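I did not write for nine evenings, and I am a little ashamed of it, so tonight I will try to put down everything, even the boring things. My tea is beside me and my feet are on the second chair.

It is my third week in the parcel room at Fung. I still like it more than I expected. Ingrid Szabo, who has the desk near the door, gave me her old gloves on the first morning, and I wear them although the left one has a hole at the thumb. She speaks slowly to me and I don't mind it. My English gets tired after lunch, and hers seems never to be tired.

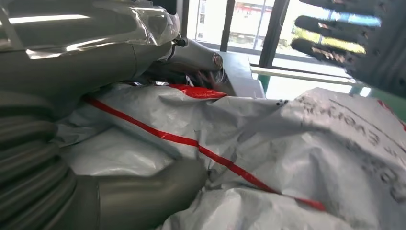 My mother asked me on the telephone what I am doing the whole day, and I could not explain it well. I told her that I look for the label. It sounds like nothing, but a soft parcel is not like a box, where you turn it two times and you find what you need. The bag folds over itself and hides the words. There was a white one with a narrow red stripe running across it, and black letters so stretched by the creases that I could read "ence" and not much more. I thought of "science", then of "patience", and I laughed by myself. My mother said I should ask for the boxes instead. She does not know that the boxes are heavy.

Manon Beaulieu taught me to put my flat hand on the bag and push the air to one corner before I smooth it. I was pulling from two sides at once, and this makes the folds only tighter. She has done this work a long time and she does not look at her hands anymore. I look at mine all the time. Yesterday we had 601 parcels on the list and I was sure that we would stay late, but we finished, and she gave me half of her orange.

I ate too much bread at supper. The landlord has still not repaired the window in the kitchen, and I put again the folded towel there. I must write to him a letter, a polite one, with the date on it.

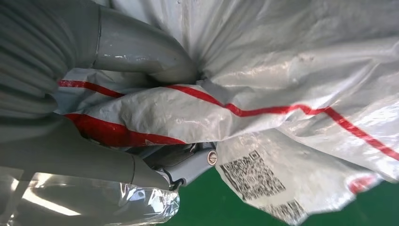 Odden, Jul 4, 2022

I begin again with a clean page. Today there were many woven sacks, the kind my uncle used for potatoes and later for everything else. I know this material from childhood. It makes a dry sound when you squeeze it, and it scratches the inside of the arm if you carry it against the skin. When I was small I had to shake such sacks out behind the house, and my uncle paid me for it with walnuts. I had not thought of those walnuts for years, and today I thought of them all morning.

Ezekiel Marchetti says that a sack should be taken at the neck, never in the belly, so the weight hangs straight down. I try to remember it. When I forget, he only says "neck" and walks on. At first I believed that he was angry with me – now I think it is just his manner. He has brought a small radio for the break table, and we heard some old songs and a long program about bees.

After the break I had the mailing bags. They come to us in a green plastic crate, and I like the crate, because it is a cheerful color and the handle is cut so that four fingers fit in it. The mailing bags are light and they slide. If I fill the crate too high, the top one always goes to the floor, so I fill it less and walk more. Abimbola Akinola thinks this is foolish. He carries two crates, one on the other, and he has not dropped anything, at least when I was looking.
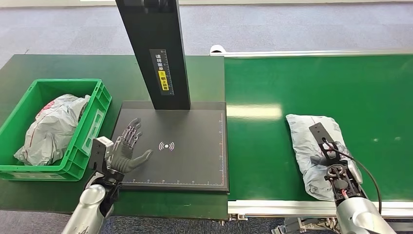
He also told me that I will be quick by the end of July, everybody is. I would like to believe him. For now I am slow, and I make a small mark in my notebook for every parcel I had to turn more than three times. There were 23 today. I did not show it to anyone.

On the way home I bought onions, soap and a card for Juraj Matoušek, who has a birthday soon. The card has a boat on it. I don't know if he likes boats, but the others had cats, and he is certainly not a man for cats. I must find his new address, it is in the blue envelope or in the coat.

It is raining now and the towel in the window is holding. Tomorrow I will take my own scissors, and I will ask Ingrid for a needle for the glove.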